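ok so I finally cleared off my desk this month and now I have opinions about desks, sorry in advance

I've been learning to do my own bookkeeping for the pottery sideline (two years of receipts in a shoebox, don't look at me) and I could never make myself sit down to it. Zineb Chraibi told me to quit doing it on the couch and give it a real spot. I grumbled for a week and then did it!

First night I got through all of the Endimley market stuff – booth fees, gas, that awful parking ticket. I found $242 I'd forgotten to bill a cafe for. They paid the next morning and were super nice about it.
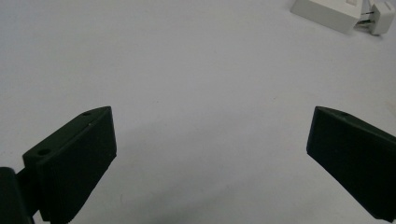

Second night was glaze and clay, and wow do I buy a lot of clay. Total for last year came to $3662 and I said a word out loud that scared the cat.

My system, if you can call it that: one folder for money in, one for money out, and a third called "ask somebody." The third one is the fattest.

Also I do it at 7 in the morning now, before my brain wakes up enough to argue. Coffee, radio, two songs' worth of sorting, then a real breakfast.

Next up is mileage, which I've been writing on the backs of envelopes since July. If anyone has an app they like that isn't a subscription, please tell me!!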